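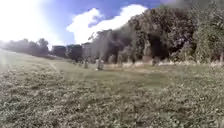 Grounds: soil test results and the change to the mowing schedule

The results for the January soil cores came back from the Brandik laboratory on Tuesday. Cores were taken to a depth of 5 inches on a fixed grid, air-dried, sieved and combined by plot before shipping. Full tables are in the shared folder under Estberg, Soils.

pH is within the range we want on every plot except the two along the Rarkell boundary, where it has dropped again. Lime will go down there in split applications, half before the spring flush and half in the fall. A single heavy dose was tried on those plots under the previous plan and most of it stayed in the top inch.

Phosphorus is high enough that none will be applied this year. Please do not use up the old starter fertilizer in the north shed – it contains phosphorus, and we are now recording every application by plot. Potassium is low on the sandy ground and adequate elsewhere. Organic matter is unchanged within the error of the method.

Compaction readings were taken the same week with the cone penetrometer. The gate ends and the Bíró plot were the worst, as before. Those areas will be hollow-tined once the soil is moist but firm enough to carry the tractor. Cores will be left to dry on the surface and then broken up with the drag mat. Solid tines are fine for the remaining plots.

Mowing height goes up from 2 inches to 3 on all general turf. The taller cut shades the soil surface, slows the germination of annual weeds and supports a deeper root system going into summer. Frequency will be set by growth, following the one-third rule, so expect the interval between cuts to vary. Clippings are to be returned unless they clump. Alternate the direction of travel on each pass and enter from a different side when you can.

White clover will no longer be treated on general turf. It fixes nitrogen, and the spring nitrogen rate has been lowered to account for that. Broadleaf spot treatment continues on the sports surfaces only, under the existing license.

The irrigation meter read 1377 at winter shutdown. Whoever opens the line should log the new reading before charging the system, then check valve box 47, which has been rebuilt with a new diaphragm and solenoid.

Questions about the sampling grid or the lime rates should go to Forough Bagheri. Revised plot maps will be posted in the north shed with the spring work orders.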